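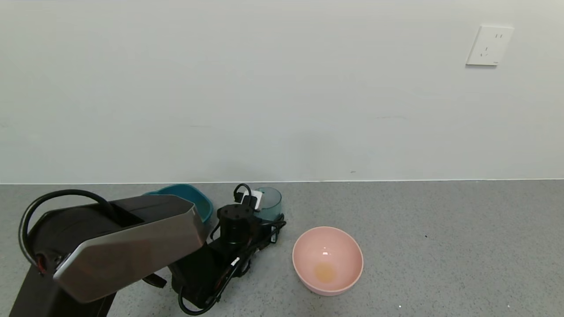 A black cable arches up from the top of the wrist joint.

About Us

Drarkell is a small baseball school for players who want to come back to the game after an injury, and for young players who would like to avoid the injury in the first place. We opened in November with two batting cages and one coach. Today we have four cages, a pitching tunnel that is 55 feet long, and a staff of 14 coaches, most of whom played in college or in the lower minor leagues.

Our first building was in Nevier, behind the bus station, and many of our older families still call us "the Nevier cages". We moved to Imrie when the lease ended. The new hall has a higher ceiling, so we can teach fly balls and pop-ups indoors during the winter months. The parking is also better – please use the side entrance, as the front door is kept closed during lessons.

How we teach

Every new player begins with an evaluation of one hour. We look at the swing, the throw and the running form, and we ask about old pain in the hand, the elbow or the shoulder. If a player is coming back from surgery, we need a written permission from the doctor before the first throw. We do not make exceptions to this rule, also not for players who feel very good.

After the evaluation we write a plan together with the player. For a pitcher returning to the mound, the first session usually has no more than 20 easy throws, and the coach writes down each one. Hitters start from the tee, then go to soft toss, and only later to live pitching. Some players find this slow. We understand it, but we prefer that a player loses two weeks with us than a whole season later.

Groups and private lessons

The junior groups are kept small, with one coach for every four players. Catchers have their own group, because they were always forgotten in the general practice. Private lessons can be booked in the morning or after school, and a parent is always welcome to stay and watch from the bench.

In summer we also run the Hestidau Camp, which is one week of outdoor practice with a game at the end. The players sleep at home and bring their own lunch. Gloves and helmets can be borrowed from us, but cleats cannot.

What we believe about the game

We come from different churches and from none, and our hall is open to everybody. Before the camp game there is a quiet moment for the players who wish to pray – it is short and it is free to join. On the field we ask all players to greet the umpire, to help carry the equipment, and to leave the dugout clean.

If you would like to visit us, please write or call the office first, so that a coach has time to show you the cages.

Related
Winter hours at the Imrie hall
Returning to throwing after a hand injury
Hestidau Camp: what to bring
Catchers group: places for new players
How to choose a first bat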